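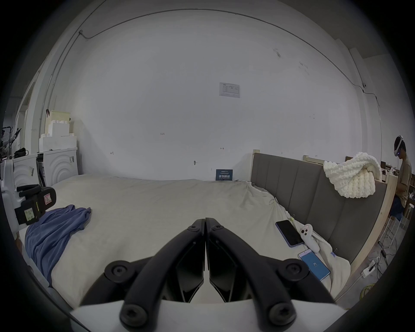 Reading time: 2 min

4. First use of your Bravmont mattress topper

Before you start, please read this section to the end. The topper arrives rolled and it opens by itself when the film is removed.

4.1 Preparing the bed

1. Take off all bedding, also the mattress protector if you have one.
2. Vacuum the mattress on the upper side and let it air with an open window.
3. Check that the mattress is flat. The topper follows the shape under it and will not correct a deep hollow.

4.2 Unrolling

1. Put the roll at the foot end of the bed, with the printed arrow pointing to the pillows.
2. Cut the outer film along the dotted line. Use round scissors and keep the blade away from the foam.
3. Hold the roll with one hand while you pull off the inner film – it opens faster than you expect.
4. Push the topper into the corners. Size 200 must reach the head end without stretching.

CAUTION: Do not use a knife. Cuts in the foam are not covered by the warranty.

CAUTION: Keep the film away from babies and small children. Danger of suffocation.

Note: Directly after opening, the edges can be thinner than the middle. Leave the topper without load until the next morning. In a cold bedroom it may need one more day.

4.3 Straps and sheet

1. Lift one corner of the mattress and pull the elastic strap under it. Repeat with the opposite corner, then with the other two.
2. Put on a fitted sheet with a depth of minimum 32 cm. The Stostau sheet (order no. 3216) fits all our toppers.
3. Smooth the sheet from the middle to the sides. A cotton sheet that was not ironed will keep some folds, and this does not change the comfort.

Note: A new topper can have a light smell. It is normal and goes away with fresh air. Do not spray perfume or cleaner on the foam.

4.4 Washing the cover

Only the cover with label 725 can be washed. Open the zipper on three sides, take out the foam flat and wash at a low temperature. Do not tumble dry. For stains on the foam itself, see section 6.

Last updated: July

© Bravmont Bedding, Zukport – Contact customer service – Back to top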